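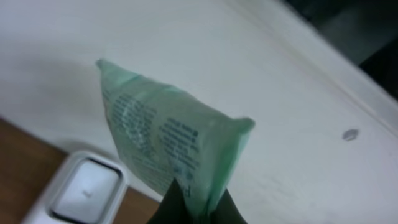

Mintgrünes Päckchen mit kleingedrucktem Text.

Vom Lesen des Kleingedruckten – Anmerkungen zur Haushaltsführung in der Gemeinschaftswohnung

Im Oktober hat die Wohngemeinschaft, der die Verfasserin seit mehreren Jahren angehört, ihre Regelungen zur gemeinsamen Haushaltskasse neu gefasst. Da mehrfach Anfragen aus dem Leserkreis dieses Blogs eingegangen sind, werden die wesentlichen Punkte nachfolgend dargelegt.

Ausgangspunkt war eine Durchsicht sämtlicher Belege des vergangenen Halbjahres. Dabei ergab sich, dass für Reinigungs- und Verbrauchsmittel insgesamt 995 Euro ausgegeben worden waren. Dieser Betrag wurde von allen Beteiligten als zu hoch empfunden, zumal im Abstellraum noch erhebliche Bestände vorhanden waren. Musyoka Laizer hatte in zwei aufeinanderfolgenden Monaten Spülmittel auf Vorrat beschafft, ohne dass dies den übrigen Bewohnern bekannt gewesen wäre. Ein Vorwurf ist ihm daraus nicht zu machen; eine Liste, in die er es hätte eintragen können, gab es damals nicht.

Zur Beschaffung

Einkäufe für die Gemeinschaft werden künftig in einem Heft vermerkt, das in der Küche neben dem Brotkasten ausliegt. Einzutragen sind Datum, Ware, Menge und Preis. Für Anschaffungen über 50 Euro ist die vorherige Zustimmung aller Bewohner einzuholen, wobei eine Nachricht in der gemeinsamen Gruppe genügt. Die monatliche Einlage in die Kasse bleibt unverändert. Als Obergrenze für den Vorrat an Verbrauchsmitteln gilt der Bedarf von drei Monaten.

Bei der Auswahl der Produkte bestehen unterschiedliche Auffassungen. Caroline Shemweta bevorzugt die Nachfüllware der Marke Rilari, die in einem Laden in der Nähe ihrer Arbeitsstelle erhältlich ist. Die Verfasserin hat mit den Konzentraten von Mutov gute Erfahrungen gemacht, räumt jedoch ein, dass der Geruch gewöhnungsbedürftig ist. Eine Einigung wurde bislang nur hinsichtlich des Waschmittels erzielt. Bis auf Weiteres kauft jeder, was er für richtig hält, solange der Grundpreis im üblichen Rahmen bleibt.

Zur Dosierung

Größere Aufmerksamkeit verdient nach Ansicht der Verfasserin die Frage der Dosierung. Die Angaben auf den Verpackungen werden erfahrungsgemäß selten gelesen, was angesichts der Schriftgröße nicht verwundert. Eine Durchsicht der im Haushalt vorhandenen Packungen nahm einen ganzen Nachmittag in Anspruch und wurde mit Hilfe einer Leselupe durchgeführt. Insgesamt lagen 13 verschiedene Mittel vor, darunter drei Entkalker. Bei mehreren lag die bis dahin übliche Menge deutlich über der empfohlenen – im Falle des Bodenreinigers beim Doppelten.

Die Ergebnisse wurden in einer Tabelle zusammengefasst, die nun an der Innenseite der Schranktür hängt. Nosipho Mokoena hat die Übertragung in gut lesbarer Handschrift übernommen, wofür ihr an dieser Stelle gedankt sei. Für die Waschmaschine ist zusätzlich der Härtebereich des örtlichen Wassers vermerkt. Ein Messbecher mit einem Fassungsvermögen von 300 Millilitern steht im Bad bereit und ist nach Gebrauch auszuspülen. Er ist nicht als Zahnputzbecher zu verwenden.

Zur Aufbewahrung

Angebrochene Packungen werden im oberen Fach abgelegt, ungeöffnete im unteren. Einzelpäckchen, wie sie von Reisen mitgebracht werden, kommen in die Blechdose auf dem Fensterbrett und sind bevorzugt aufzubrauchen. Diese Regelung war zunächst umstritten, da Kevin Huamán seine Bestände lieber im eigenen Zimmer verwahrt. Ihm wurde zugestanden, dies weiterhin zu tun, sofern die betreffenden Artikel nicht aus der Gemeinschaftskasse bezahlt worden sind.

Offen ist derzeit noch, wie mit den Putztüchern verfahren werden soll. Tamsin Okafor, die zum Monatsende das kleine Zimmer bezieht, hat angeboten, alte Handtücher zuzuschneiden und mitzubringen. Hierüber wird bei der nächsten Zusammenkunft am Küchentisch beraten, die wie üblich um 19 Uhr beginnt. Hinweise aus anderen Haushalten, insbesondere zum Waschen stark verschmutzter Tücher, werden in den Kommentaren gern entgegengenommen.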